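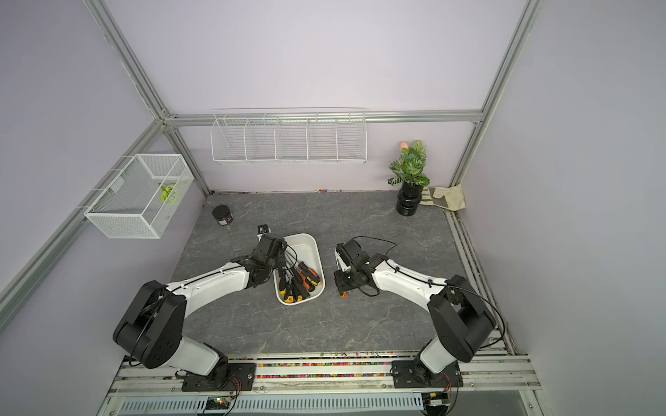
Bench 2, both arms over the table, left gripper in the screwdriver tub.

Pre-session safety checklist and comments – two-arm tabletop bench, Hallura study
Filled in by: Kylie Hapeta
Read over by: Sadao Ishida
Date: October 2, 2022

A note before you start. I know most of you could run this bench in your sleep by now, but please do go through the list with a pen in your hand at the start of every block, and write something in the comments even if it is only "same as yesterday". Ngaio and I went back through the old sheets when we were writing up the method section, and the ones with a few words on them were worth ten of the ones with ticks only. Your neighbour on the next shift will thank you too.

For anyone new: the study compares two ways of teaching the arms to pick a single screwdriver out of a bundle. In the first, the policy learns from demonstrations where the handles are always laid out the same way. In the second (we call it the Nestitz schedule, after the old planning software Raymonde used to draw it up) the layout changes a little between demonstrations. The total for both together is 1,000 demonstrations, and the colour of the sheet tells you which half you are in.

SECTION A – Power and wiring

A1. Emergency stop within reach of the operator's chair, pressed and released once before power-up.
OK. It is a bit stiff to release. Twist it gently and it comes.

A2. Boards in the cable tray: wires seated, nothing resting on them.
OK. LED lit on the small green board at the left-hand end. Please keep your pens and tea spoons out of the tray. I have asked nicely before and I am asking nicely again.

A3. Cables along both arms have enough slack for full reach and can't catch on the gripper.
OK with a comment. The right one arches over its gripper quite loosely. I ran the arm slowly through its whole range and it cleared everything, but I would like to see a softer tie partway along before the next long block. Left side is fine, with a good loop going back from the gripper. Ataahua has the ties in her drawer.

A4. Mains lead off the floor walkway.
OK.

SECTION B – Arms and mounting

B1. Base plates tight to the rail platform, no rocking when pushed by hand.
OK both sides. Do this one with the power off, please, even if you are in a hurry.

B2. Shoulder joints quiet through a slow sweep.
Left OK. Right has a faint tick near the end of its travel. Sadao listened as well and thinks it is nothing to worry about, but he has put it in the maintenance book and we will compare again next week.

B3. Gripper fingers open and close fully, no grit or fluff.
OK. Wiped both with a dry cloth.

B4. Camera on the left gripper secure, lens clean.
OK. If you take it off to clean it, you must redo the calibration, and yes, that means the whole calibration. We lost 40 demonstrations to a camera that had been put back very slightly crooked, and it was such a small tilt that you couldn't pick it by eye.

B5. Speed limit set to the slow profile for the first run.
OK.

SECTION C – Table and enclosure

C1. Tub inside the taped area in the operator's plan, rim undamaged.
OK. White rectangular tub, the usual one. The Amimow tub has a higher rim and is only for the follow-up study, so please don't swap them, however handy it looks.

C2. Tools in the tub checked for chips, oil or loose handles.
OK. Screwdrivers with the black handles and the orange and yellow accents, lying in a bundle. Raymonde went over the handles with a damp cloth and dried them well. An oily handle slides out of the fingers, and then we would be measuring the oil and calling it a result.

C3. Table surface clear within the reach of both arms.
OK with a comment. The jar with the pink label is over at the far left and should stay there or go up on a shelf. The potted plant and the canvas bag are at the back on the right. I checked the workspace limits in software against both and neither arm is allowed that far over. Anything that lives on the table has to be in the same spot for both halves of the study, or the cameras will be learning two different rooms.

C4. Beads along the back of the table and in the rail groove.
OK, leave as they are. They were there from the first demonstration, so for the sake of a fair comparison they stay until the last one. If any turn up out on the open part of the table, pick them up before you run – they roll, and a gripper pressing down on one will fault.

C5. Wall and rail baskets firmly hooked, nothing hanging over the edge.
OK. Long one at the back is empty and can stay that way. I gave the mesh one on the left a good tug.

C6. Lighting at the marked setting, blinds down.
OK. The afternoon sun makes a big difference on that marbled tabletop, more than I ever would have guessed.

SECTION D – People

D1. Hands out of the enclosure whenever the arms are powered.
Discussed with everyone on shift. If a screwdriver lands badly, pause, press stop, then reach in. It costs you a few seconds and we have plenty of those.

D2. Long hair tied back, lanyards off, sleeves rolled.
OK.

D3. Second person in the room during policy runs.
OK. Ngaio in the morning, Ataahua after lunch.

SECTION E – Recording the trials

E1. Trial number written down before the run starts.
OK. Starting at 474.

E2. Failed grasps kept and labelled.
OK, and thank you all for getting so much better at this. A failure that gets quietly deleted makes our success rate look lovely and makes it useless to anyone trying to repeat the work. Use the Faulkner codes on the back of the clipboard. If none of them fits, write a plain sentence.

E3. Drive space checked and yesterday's files copied.
OK.

Result: cleared to run at slow profile. Normal profile allowed after the first clean set.

To follow up
– Softer cable tie, right arm (Ataahua)
– Tick in right shoulder, listen again (Sadao)
– Print more sheets, both colours (Kylie)

Questions about the list can go to Raymonde Penner or to me. Come and find us at the bench if you can, as we are both slow with email in October.

Contact the lab | Copyright 2022 Hallura study group | Back to top
We use cookies to remember your settings on this site. Accept | Manage cookies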